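The Laundry Is Still Yours

Can a machine do the chores yet? We spent a day at Almont finding out, and came home to a full hamper

By 9 a.m. the towel pile at Almont has been folded, unfolded and dumped back out more times than most families manage in a month. Sang-wook Pyo is drinking cold coffee out of a measuring cup. The mugs are all in the dishwasher test.

"Ask me about socks and I'll leave," he says.

Fair enough. Socks are bad. Socks are two things that look like one thing, or one thing that has lost the other thing. Almont is a small outfit in Norneck that tests home and shop robots for the people thinking of buying them, and Pyo runs the fabric bench. Shirts, towels, rags, cloth napkins. Anything that flops.

Flopping is the problem. A box is the same box wherever you set it down. A cloth is a new shape every time, and the shape changes again the second you touch it. Grab a corner and the other corners go somewhere. Where? Depends on the fabric, the table, how it was dropped. Dark cloth is worse, says Pyo. Folds go missing in it. The camera gets one black blob with an edge, and somewhere on that edge there's a corner, maybe, and maybe it's a fold pretending to be a corner.

So how good are they? On the day I visited, the machine on the bench was given 12 hand towels, one at a time, each dropped from a bucket. It folded 11. Sounds great! Then you look at the clock. Each one took about as long as it takes me to fold a whole load, and one of the 11 was folded the way my nephew folds a map. Pyo passed it anyway. "Square enough for a drawer," he said.

The twelfth ended up on the floor. The robot went on folding the spot where it had been.

That's the thing with the home stuff, it's all so close. Wiping a counter, fine, if the counter is clear. Loading a dishwasher, pretty good with plates, shaky with anything that has a handle. Making a bed, forget it for now. Picking up a kid's room – Pyo just laughed. He has two of them. Kids, I mean, not robots.

The shop floor is further along, and it's duller, and those two facts go together. Across town at Moges, a repair and parts business, Ulises Palma has had a cart-sized machine called the Jullik working the back benches since November. It sorts fasteners, moves bins, and puts tools back where they go. He likes it. He also spent the first weeks rearranging his entire shop around it, which the sales people had not brought up.

"You tape the floor. You fix the lights. You teach five guys not to leave a jacket on the bench," Palma says. "After that, sure, it works great."

The shop rags he still does by hand. The Jullik can pick one up okay, it just can't decide which side of the pile is the top, and it will stand there deciding until somebody walks over. Palma tried switching to stiffer rags. Nobody liked the stiffer rags. They went back.

I asked both men the same question, the one everybody asks. When? Palma gave me a shrug and a tour of the bolt bins. Pyo was more careful. A machine that folds towels in one room, on one table, with good light, you could more or less have that today if you had the money and the patience. A machine that walks into your place, finds the laundry, sorts it, gets the inside-out stuff right side out and puts it in the correct drawers? He thinks more than 5 years. He wouldn't let me print a bigger number, and wouldn't give me a smaller one.

Part of it is just hours. Somebody has to lay the cloth out, let the thing try, pull it back, lay it out again. Crumpled, half crumpled, hanging off the table, bunched in the corner. Cotton then fleece then that slippery gym stuff. It's slow work and it looks like nothing, and its most of what goes on at Almont on any given day. Pyo keeps a notebook of the failures, with one page at the back for the ones that made him laugh. That page is full on both sides.

Around four he starts another round. Table, cloth, go. I had a train to catch and I missed it, I wanted to see if it would find the corner. It took three tries. Then he picked the cloth up, shook it out and dropped it again.
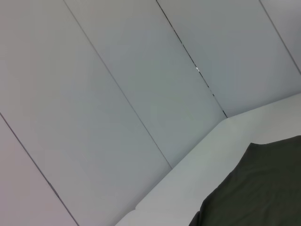

Dark cloth on a flat white surface, one corner slightly lifted.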